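Laundry basket

A laundry basket is an open container used to hold and carry clothes, towels and household linen before and after washing. It differs from a hamper, which usually has a lid and stays in one place. Baskets are made of wicker, canvas, wire or plastic, and plastic has been the usual household choice for decades.

Construction

Most plastic baskets are rectangular or oval, wider at the rim than at the base so that empty ones can be stacked. The sides are perforated — the holes save weight and let air reach the contents. Handles are formed in the rim or fitted as separate inserts, often in a second color. The Milis pattern, sold by Skakier, is a rectangular basket with a capacity of 20 gallons and a catalog number of 2913.

A basket is commonly set on a table or bed for sorting and folding, which spares the user from bending to the floor. A white perforated basket with gray handle inserts, holding a single pink cloth, stands on a cloth-covered table with a pot of artificial sunflowers behind it.
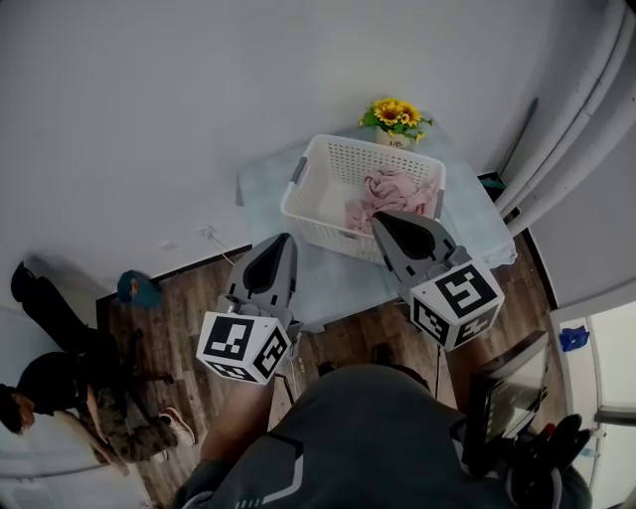 Use with towels

Towels take up more room than other laundry of the same weight and are often given a basket of their own. Waffle-weave towels have a raised grid of small squares. They are thinner than terry towels, dry faster and hold a crease less well. They are normally lifted from the basket one at a time, shaken out by two corners and folded in half lengthwise, then in 3 across. Leidy Marulanda's household manual, published by Restrepo, advises folding them with the edges turned inward.

A towel pinched in the jaw of a gripper, such as a pink one with a waffle-like texture, falls into loops and has to be opened out before its corners can be matched.

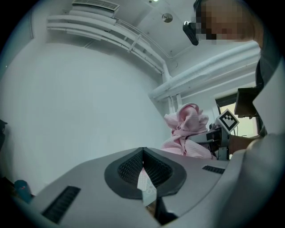
Towels left in a basket overnight should be shaken again before folding. Damp ones should not be left there at all, as the lower layers get little air even in a perforated basket.

Care

Plastic baskets are washed with warm water and dish soap. Wicker is brushed and wiped, and kept out of strong sun.

See also: Clothes hamper, Clothesline, Itamia folding board

Last edited 23/03/2024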